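The Jimbridge Two-Arm Bench: Frequently Asked Questions

What is it?

A pair of robot arms on a wooden table at the Jimbridge shared workshop. Members built the setup over one winter and still work on it most Monday evenings. The current job is handling a pencil case and the pens that go in it.

Do I need to know how to code?

No. Two of the regulars came from the sewing room and had never written a line. You will need to be patient with cables.

How are the arms attached?

They mount at the front edge of the table, one on each side. Check every mount before you power on. If one has shifted, tell whoever is running the session and wait.

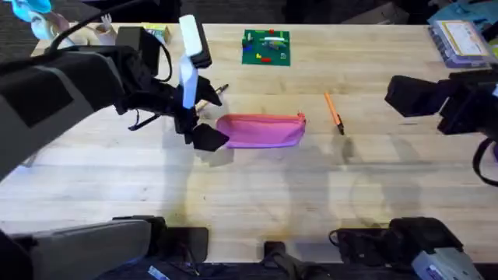

Start with the pens well apart and the zipper pull where a finger can reach it. A limp pouch is harder than a full one. We practiced on stiff boxes first and learned very little from them that carried over to fabric.

How many tries does a task take?

More than you'd like. We logged 148 attempts on the pencil case in June before we changed anything. Napaporn wanted 1,000, and she may get them yet.

Why not buy a finished system?

We looked at one. The members voted to spend the money on parts we could repair ourselves — the spare finger drawer has paid for itself.

Can both arms work on the same object?

Yes, but slow them down. The grippers end up very close together, and they will hit each other if you let them. Set the speed limit to 2 on the Brerkon panel for any two-arm task.

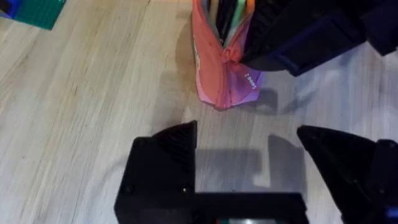 Lamai Boonchu
Bench lead, Jimbridge Workshop

The ridges on the fingers are there for grip. Brush them out after fabric work, as lint builds up in the grooves. Don't use oil.

Can I bring my own objects?

Please do. Soft things and light things are best. No glass, no liquids, nothing you would be upset to see dropped. Label it, or it goes in the shared bin.

Where do the logs go?

On the workshop drive, in the folder called Cledusska. Write down failed tries too. Apinya Phromma can give you access.

Who do I ask about a booking?

Use the sheet by the door. Evening slots end at 9 p.m., and the arms must be powered off by then.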